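Firnavari Researcher Award Medal and Certificate Set

The Firnavari set is made for universities, institutes and learned societies which give a prize to a researcher every year. It contains a bronze medal in a closed box, a printed certificate and a small lapel pin for the winner to wear at the ceremony. We have supplied it to academic customers for roughly 5 years, and many of them order it again each spring.

The medal is struck in our workshop in Elley. On the front side we put the emblem of your institution, and on the back side the name of the laureate, the field of research and the year. Long names are not a problem – the text can go over two lines, and accents and other special letters are included in the price. 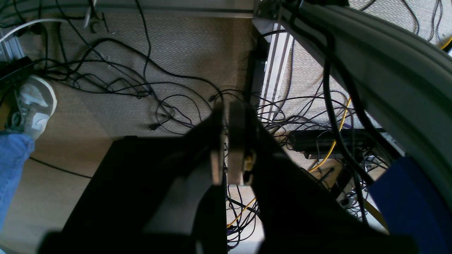
Gripper fingers over black cables on a carpet.

The certificate comes on heavy cotton paper, with space for three signatures. You can choose between the Flineria frame, in dark oak, and the Dlamini folder, which is lighter and easier to carry for a guest who travels home by plane. Please send us the citation as plain text. We do the layout and you receive a proof by e-mail before we print anything.

In the set:
Bronze medal with engraving on both sides
Box with dark blue lining
Certificate in frame or folder
Lapel pin

Delivery time is 3 weeks after you approve the proof. For ceremonies in March we ask you to order before the winter holidays, as this is our most busy period. The minimum order is one set. If your prize is shared, a second medal with the same emblem can be made from the same die, and you pay only for the metal and the engraving.

Questions about emblems and file formats go to Tanko Iyamu in our customer office. He answers in English and French, mornings until 12:30.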